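Linking your Pirinport account to your phone

Link your account once and any app that supports Pirinport sharing can post for you without asking for your password again. You need version 4 or later of the phone software and a Pirinport account with a confirmed email address.

1. Open Settings and tap Accounts.
2. Tap Add Account, then Pirinport.
3. Enter your user name and password and tap Sign In.
4. Type the code sent to your email. The code expires after 20 minutes.
5. Choose whether to match your contacts. You can change this later.

Note: If you already use the Vitholm photo app, sign out of it before step 1. It keeps its own copy of your login and will go on using that one until you do.

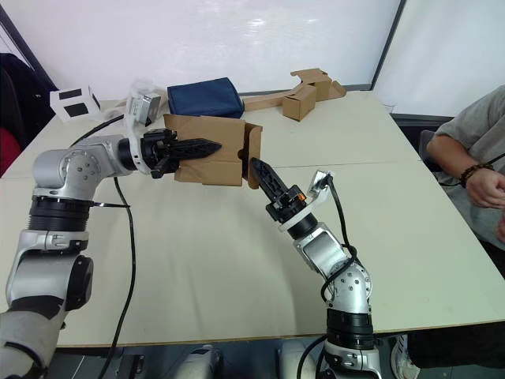

When an app wants to use the account for the first time, a message asks you to allow or refuse. Your answer is saved under Settings > Accounts > Pirinport > Apps, and you can switch each app on or off there.

Using more than one account

You can link up to 2 accounts on the same phone. The one at the top of the list is used for sharing – drag the other one above it to swap them. Some apps, Polat among them, let you pick the account each time you post.

Caution: Removing an account from the phone also deletes any unsent drafts saved with it. Send them or copy the text elsewhere first.

Permissions run out after 90 days without use. The app will ask again the next time you share something, and your settings stay as they were.

If the sign-in screen comes back after step 4, check that the date and time are set to automatic, then request a new code.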